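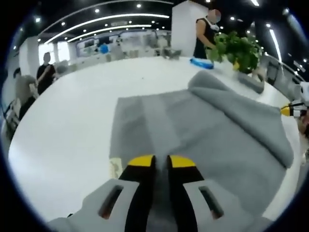
# About us

Clivonero is a small school for parents. We give evening courses and single talks for mothers, fathers, grandparents and foster parents who live with children between the ages of 12 and 18. We are based in Plinberg, on the first floor above the old post office, and since last year a large part of our teaching is also online.

## How we began

The school was started by Ayman Helmy, who was a secondary school teacher for many years and has three children of his own. At parents' evenings he noticed that the ten minutes for each family were almost never used for marks. Parents wanted to ask other things. Is it normal that my son does not speak at dinner? Should I read my daughter's messages? What do I do when she comes home at two in the morning and I am too angry to sleep?

He had no good place to send these parents, so in June he invited some of them to sit together in an empty classroom. Nine people came. They met again the next week, and then every week until the holidays. After the summer the group was too big for the room, and this is how Clivonero got its own address.

## What we teach

Our main course is called Adasari. It has 12 evenings of 90 minutes, and a group has never more than 24 people. The themes are sleep and mornings, school pressure, money, telephones, friends we do not like, first love, alcohol, and how to say sorry to your child after a bad quarrel. The last theme was not in the first plan. It was added because every group asked for it.

We also offer:

- **Single talks**, 60 minutes with time for questions. The most visited one is about housework and who does it.
- **The Matoušek evenings**, for parents who live apart and want to agree on rules that are the same in both homes. They are named after the street where the first ones took place.
- **Private conversations**, by appointment, for one or two parents.
- **A reading group**, free of charge, on the first Tuesday of the month.

The talks do not need any preparation. For the course we ask you to write a short page about your family before the first evening. Only your course leader reads it, and you receive it back at the end.

## How we work

We do not believe that there is one correct way to bring up a teenager. Some of our families are strict and some are very free, and we have seen calm and friendly homes of both kinds. On a usual evening the leader speaks for 20 minutes. The rest of the time belongs to the group: people tell what happened during the week, try out a difficult conversation in pairs, and decide on one thing to do differently before the next meeting. It should be a small thing – for example, to knock and wait for the answer.

What is said in the group stays in the group. We do not give reports to schools, and we do not speak to your children about you.

We are teachers and family advisers, and we are not doctors. If you are worried that your child may hurt himself or herself, or is not eating, please speak with your doctor first. We can help you to prepare for this visit, and you are welcome to continue the course at the same time.

## Prices

The full Adasari course costs 169 euros for one person. A second adult from the same family pays half, and this can also be a grandparent or a new partner. If the price is difficult for you, write to us before you register and we will find a solution. You do not need to send any papers.

## Find us

The entrance is from the courtyard, second door on the left. There is a lift, but it is narrow, so please tell us if you come with a wheelchair and we will arrange a room on the ground floor. The office is open on weekday afternoons from two until six. Outside these hours you can leave a message on the telephone, and Ayman or one of the course leaders will ring you back – normally the next working day.

*Page last changed: 19 March 2021*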